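About Gulach

Gulach is a social guild on the Julari server, started in August by Chelsea Nuttall and a few people who got tired of getting yelled at in pickup groups. First roster was 11 names. Now we're past 200, alts included - yes we count alts.

We raid two nights, 14 to 17 players depending who has kids in bed. Casual. Voice chat is nice but not required, just listen in on boss nights please. Loot goes by roll, officers roll last.
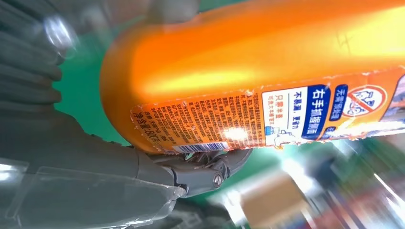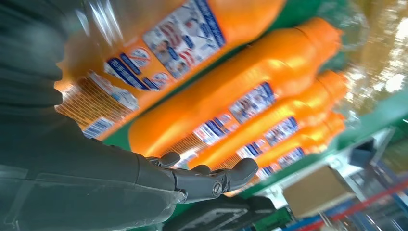
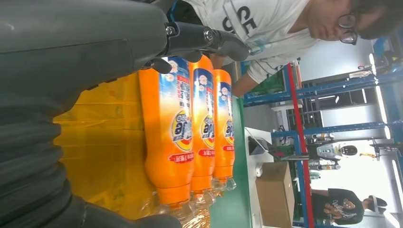

Orange bottles, all three shots.

History, short version: merged with Caltard after thier raid leader quit, kept our name, kept their bank tab. Lost a few folks over it. Most came back for the Villa event and stayed.

Want in? Whisper any officer or post in the recruitment thread. No gear check. No drama, no begging, dont sell runs in guild chat. New members wait two weeks for bank access.

Last updated: August

Shares: 14

3 comments

mossytank: still the best Villa clears on the server

Perrin_alt: is the two week thing for returning members too?

Chelsea Nuttall: nope, just whisper me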